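Two arms, one number: Afroza Kumarasinghe on teaching robots to hand things over

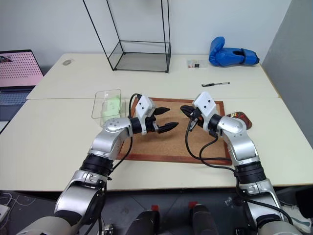 Afroza Kumarasinghe wants to talk about gaps. Specifically the gap between two grippers, and what a model thinks is going on in it. Her group at Sketeck has spent the past year on handovers, one arm passing a small object to the other, and the paper is finally out. She talks fast, I typed fast, apologies to both of us. "Look at where the black fingers are, pointing at each other over the cork board," she says. "That space is the whole problem. Each arm knows its own joints. Neither one knows the space."

So the method. Most bimanual policies predict both arms at once, one long string of joint targets. Her team kept that but added a single extra output: the distance between the tool tips, a half second ahead. One number. The policy gets penalized when the number and the arms disagree.

"It sounds dumb. Mizanur thought it was dumb," she says. That's Mizanur Gunawardena, second author, who wrote most of the training code and wanted something fancier. "He tried the fancy thing in March. It was worse."

They trained on 2150 demonstrations, all teleoperated, all on the same arms. Then 100 test handovers for each version. The plain policy finished 61. With the extra output, 84.

I asked if that was just more training. "No. Same data, same steps, same seeds. Trinh checked, and then I made Trinh check again." Trinh Hoàng ran the evaluations, and also threw out 393 demos early on because the clocks on the two arms had drifted. Those are not in the 2150.

What about the clutter? A boxing glove, a pen, little packets. Deliberate, she says, though not very scientific. "We move stuff between trials. If the table is bare you learn a bare table. The glove is good becuase it's big and a silly shape."

Where does it fail? Soft things, mostly. Anything that sags when you pick it up. The receiving arm goes to where the object should be and closes on nothing. "The distance is right and the grasp is wrong. So our number doesn't help you there at all." She'd like to add force, but the sensors they have are noisy and she doesnt trust them yet.

Other labs? Someone at Kirkon has the code and is trying it on a different pair of arms. No results so far. She's nervous about it, a bit.

Next up is tools, one arm holding, the other one working. Same trick, maybe 2 numbers instead of one. "Mizanur wants six," she says. "We're arguing."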